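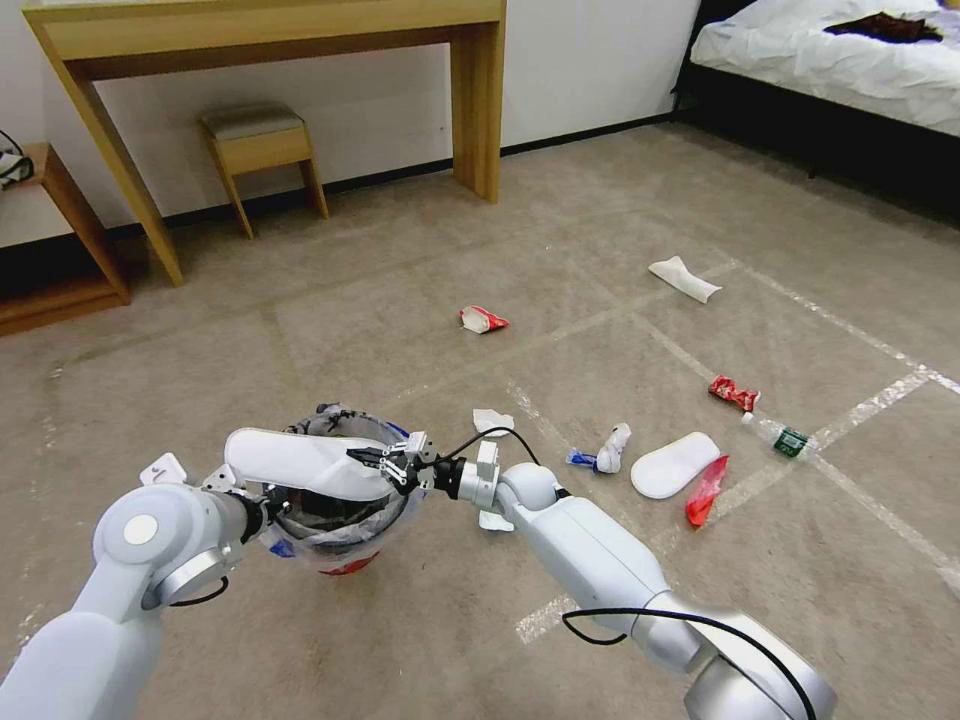

About Us

Lolby is a small test shop for robot grippers, arms, cameras and controllers. We don't build or sell any of them. Companies that are about to buy parts for a home robot send us the ones they are choosing between, and we run them on the same chores under the same rules and write down what we get.

We started in May with one arm on a bench. The bench work was useful for measuring grip force and finger wear, but it told customers little about how a gripper would do on a carpet, with a wall on one side and furniture in the way. Most of our testing now takes place in furnished rooms.

What we test

Grippers take up most of our time. We compare finger shapes, fingertip materials, opening widths and closing speeds. The arms and the controller stay the same while the grippers are changed, so the numbers can be set side by side. When a customer wants to compare arms, we do it the other way around.

Cameras are tested for how well they find small things on a floor, mainly white paper on light carpet and clear plastic. Controllers are tested for delay, smoothness, and how they handle two arms working close together.

The litter pickup test

Our most requested test is picking litter up off the floor and putting it in a lined wastebasket. The litter is ordinary: tissues, snack wrappers, a small plastic bottle. White tape on the carpet marks out the floor. Each pair of grippers gets 300 tries, and a dropped item counts as a miss even if the arm picks it up again.

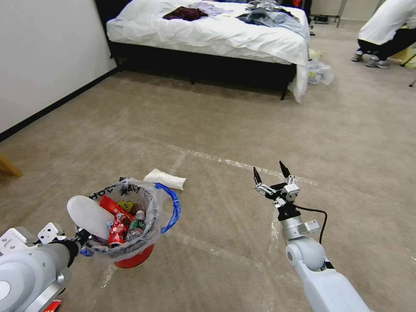 One arm holds up the wastebasket while the gripper on the other is open.

Wrappers and bottles are fairly easy for most of the grippers we see. Tissue lying flat is harder. The fingertips have to come down to the carpet and close without digging into it, and a difference of 2 mm in height can decide the try. We report flat items and crumpled items on separate lines for that reason.

We also score two-arm work. Some customers want one arm to carry the basket and the other to fill it. Others want both arms picking up at once, which is faster but leaves less room above the bin and asks more of the controller.

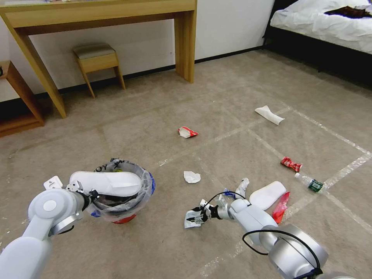
Left gripper with a curved white piece above the bin, right gripper pinching paper at the carpet.

How we report

Customers get the full log, including the misses, with video of every try. Our standard report runs to 44 pages. A short version is available for people who only need the tables. We don't give out stars or an overall score. A gripper that does poorly on tissue may still be the right one for a customer who mainly needs to lift bottles.

The Jarow and Iglesias comparisons are the two sets we refer to most often. Jarow covers grippers on carpet and has 2,137 logged tries. Iglesias covers head cameras and is still being added to.

Where we are

Our office and test rooms are in Werken. Visits are by appointment, and customers are welcome to watch their own parts being run. Please send mounting drawings and cable lengths before you ship anything.

Page last updated Mar 11, 2020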